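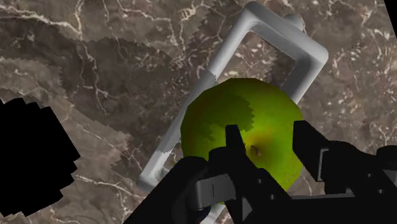 Wrist view from the simulator, apple task, marble-patterned surface.

Badari project: fortnightly meeting on demonstration collection

Held in the upstairs meeting room, 10:15 am. Chair and minutes: Arif Begum. Apologies from the Cenulton people, who sent written comments.

1. Minutes of the last meeting
Accepted with one correction. The item on surface textures should have said "randomised per episode", and it had been written down as per session.

2. Collection progress
The apple task in simulation now stands at 1023 recorded episodes. After checking, 900 were kept for the training set. The rest were set aside and will stay on the Sumampouw server until someone has gone through them by hand. Most were dropped for long idle stretches at the start, where the operator had begun recording before picking up the controller.

Arif reminded operators to start the recording once they are ready to move. Idle frames can be trimmed, but the trimming script also removes slow approaches and we want to keep those.

3. Rendering
The wrist view above was put up on the screen. Shadow borders on the marble, on the grey frame and on the apple itself come out in visible steps. Cenulton asked in their comments whether this matters for training. Views in the room differed. One was that the policy may learn to use the hard borders as a cue and then do badly on the real arm, where shadows are soft. The other was that varied lighting should cover it. Agreed to render a small batch again with a higher shadow map resolution and compare before changing anything else.

The black area at the upper right, past the slanted edge of the marble, was also raised. It shows in the wrist view whenever the camera looks past the surface. Agreed to try a plain floor and backdrop behind it.

4. Grasp labels
There was some disagreement about when a grasp begins. The fingertips often overlap the apple in the wrist view well before contact, so labelling from that view alone is unreliable. From now on the label will come from the simulator's contact signal on both fingers. Labels done by eye under the old rule are to be replaced. The stem direction will be logged as well, as it costs nothing to store.

5. Software
The Kuma recorder drops the gripper width value when an episode is paused and resumed. A fix is being tested. Until it is in, operators should not pause; discard the episode and start again. The 2018 file format will no longer be written but can still be read.

6. Operator hours
The Saturday session goes ahead with 2 stations. Names on the sheet by the door, please.

7. Actions
Arif Begum: shadow comparison batch, reply to Cenulton.
Simulation group: floor and backdrop, contact labels.
Recorder group: Kuma fix, note to operators.

8. Other business
The heating in the operator room was mentioned again. Left with building services.

Meeting closed 11:20 am. The next one will be in June, same room.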